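Mudwood (dataset)

Mudwood is a collection of robot demonstrations recorded in a mock kitchen, used to train arms to handle cookware and cloth. It was begun in September by Felicja Wieczorek and Bożena Kaczmarczyk at the Stumel laboratory. The first release holds 3150 demonstrations of 144 tasks.

Collection

Each demonstration is one attempt at a task, guided by an operator and stored with the joint positions, gripper state and a written instruction. Failed attempts are kept and labelled as failures.

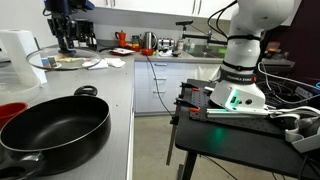
Franka Emika arm beside the kitchen counter, with a second arm at the back.

Operators move items to new spots between attempts, so that the model does not learn a single layout. Sessions are short, and a second person checks every recording before it is filed.

Tasks 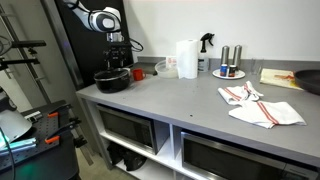

Mudwood's tasks are grouped by the kind of object handled. Rigid items such as pans, mugs and jars make up the largest group. Cloth is treated separately, as it seldom takes the same shape twice: a red-striped kitchen towel may be bundled up or spread nearly flat, and both count as valid starting states. A second release of around 4000 demonstrations is planned.

See also

Ureo (dataset)
Imitation learning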